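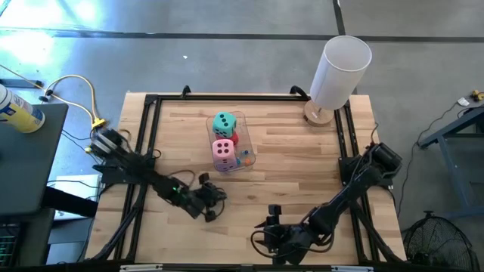

Tabletop cell, two arms, dice in the clear bin, lamp at the corner.

Walk-through before the tidy-up trial, Drovance cell
Checked by: Leire Sepúlveda

Frame and posts tight: OK
Arm mounts: OK. Left one rechecked after January.
Cables along arms: WATCH. The loops can snag on a long reach.
Yellow cables, floor to frame: FAIL. Trip hazard. Cover them.
Power cable on concrete, lamp side: FAIL. Same.
Lamp: WATCH. Truller wants it left in. Fine, but keep speed under 60 percent.
Stop button reached in 3 seconds: OK

Comments: Cantero's sheet calls this "household ready." A kid puts dice away without a checklist. I'll believe it after 11 clean runs with no one resetting the bin.

M-B. Dahlgren: Agree on cables. Make it 4 runs, then we talk.

L.S.: 11.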